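Utirora Home Forum > Storage and Tidying > Mesh cup for hairbrushes: handle up or handle down?

Shezi69
10 May 2022
I am clearing the surface of a white table with a light wood edging strip. The items to be stored are hairbrushes and combs. I have a black wire-mesh pen cup that is no longer used for pens. A vented paddle brush stored handle down puts the weight of the head at the top, and I am concerned about it tipping. Stored head down, the bristles are pressed against the base. Which is the lesser problem?

loltlow_b
Handle down. The bristles on a vented brush have rounded tips, and the tips are the first part to fail. If they rest on a hard base under the weight of the handle they bend, and a bent bristle does not recover.

Kernance
Disagree in part. It depends on the taper. A cup that is narrower at the base than at the rim has a smaller footprint than it appears to have, and a wide head above the rim moves the centre of gravity outwards. Mine went over whenever the table was knocked. I now store the brush flat beside the cup and keep only combs in it.
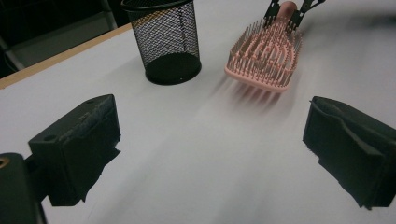

Shezi69
Does open mesh let dust through to the bristles?

loltlow_b
Dust gets in through the sides, but it also falls out when the cup is turned over and tapped. A solid cup collects it at the bottom together with loose hair, and has to be washed.

drawer_unit_2
Flat storage on the table defeats the purpose. The original question was how to clear the surface. If the brush is lying next to the cup then two items are occupying the space of three.

Kernance
It is one brush. The alternative is picking the cup up off the floor.

drawer_unit_2
The alternative is ballast. Put a steel washer or a layer of glass beads in the base, to a depth of 10 mm. Mesh with small openings will hold beads if you line it with a disc of felt first. I have had one set up like this since last June and it has not gone over.

loltlow_b
Beads will trap hair. A washer is better — flat, easily removed, and it can be wiped. Fix it with a small amount of removable putty.

Shezi69
The internal height of my cup is 10 cm and the brush is 25 cm long, so more than half of it will be above the rim whichever way up it goes. I will try the washer first, with the handle down.

Kernance
Check the underside of the cup as well. A painted metal base slides on a smooth tabletop before it tips, and it can leave marks. Felt pads stop both, although they need replacing when they pick up grit.

drawer_unit_2
Felt slides more easily than bare metal on a smooth surface. Use thin rubber feet.

Kernance
Rubber left a yellow ring on my white table. I would not use it again.

loltlow_b
Clear silicone feet, then. Two years on a white desk here and no staining.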